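Zostley Opens Odds and Ends Room for Secondhand Parts, Cards and Household Pieces

SKODBRIDGE, Sunday, October 10, 2021 – Zostley, the secondhand household goods store on the ground floor of the Zamani Building, has opened a separate room for single items, spare parts and printed cards. The new section is called the Rista Room. It is open to shoppers during all regular store hours, and there is no charge to enter.

The room holds more than 900 items at opening. Most are things that used to sit in mixed boxes near the registers: knobs, lids, plates and discs, shelf pins, hinges, frames without glass, picture cards, game pieces and short lengths of cord. They have been taken out of the boxes, wiped down, sorted by type and laid out so that each one can be picked up and looked at.

Zostley has sold furniture and kitchenware in Skodbridge for eight years. Customers often come in looking for one missing part, and until now the only way to find it was to dig. The store tried a smaller version of the room last spring with two shelves of lids and handles. Those shelves were refilled every week through the summer, and the decision to use the full back room followed from that.

Round pieces have their own section along one side. They are grouped by width, and by whether they have a hole in them. Wear is left as it is. Scuffs and scratches are not painted over or polished out, and shoppers can judge for themselves if a piece will do the job they have in mind.

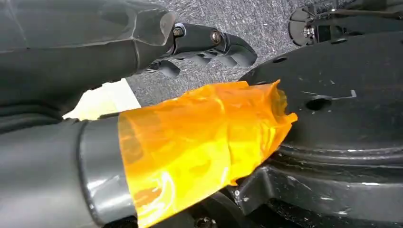
Black disc with a raised outer lip and a round hole near the middle. Scuffed pieces are sold as they are.

Shoppers looking for a match should bring the old part with them, or write down its width and the size of any hole before they come. A tape measure and a pair of calipers are kept in the room for anyone to use. Staff can help with measuring but cannot promise that a piece will fit or will be safe for a particular use. Parts for gas appliances, car seats and cribs are not sold.

Prices and payment

Single pieces start at 99 cents. Larger pieces are marked with a paper tag. Items without a tag are priced by the bin they are in, and the bin price is written on the front. Payment is made at the main registers, by cash or card. Returns are accepted within the week with a receipt, which is the same rule that applies in the rest of the store.

Cards and printed pieces

The second half of the room is given to paper. It includes postcards, picture cards, maps, instruction booklets and calendars. Cards are sorted by subject, with sections for towns, animals, flowers, coastlines and woods. The woods section is one of the fullest at opening and has a good number of fall views.

As with the parts, cards with some wear are kept. A slightly worn white border does not rule a card out, and neither does lettering on the picture side. Torn cards are set apart in a tray for craft use. Cards with writing on the back are checked before they go out, and any that show a full street address are held back.

Shoppers are welcome to pick up a card and turn it over before buying. The store asks that cards be held by the edges where possible and put back in the section they came from.
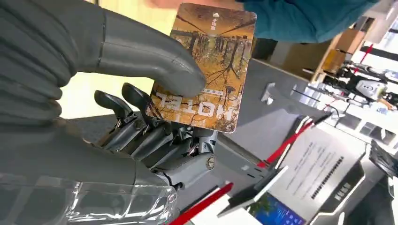 Donations for the room

Zostley takes donations for the Rista Room at the side door during store hours. Small items should be clean and dry. Parts that belong together should be bagged together, with a note saying what they came from if the donor knows. Cards can be brought in a box or an envelope. Albums are also accepted, and the store will take the cards out of them.

The room cannot take batteries, light bulbs, medicine, open paint or broken glass. The limit is one carload per visit. Larger donations can be arranged by asking at the registers.

Sorting help wanted

The store is looking for people to help sort on weekday mornings through the end of October. No experience is needed. Most of the work is done sitting down at a table, and there is a short introduction on the first visit. Helpers under 16 need to come with an adult.

About Zostley

Zostley sells used furniture, kitchenware and household goods in Skodbridge. It has 70 regular donors and a furniture pickup service within the town limits. The Rista Room is its first section set aside for parts and paper. The entrance is through the main store, past the chairs and on the left.

For questions about the room, or to ask about a visit for a school or club, stop by the front desk in the Zamani Building.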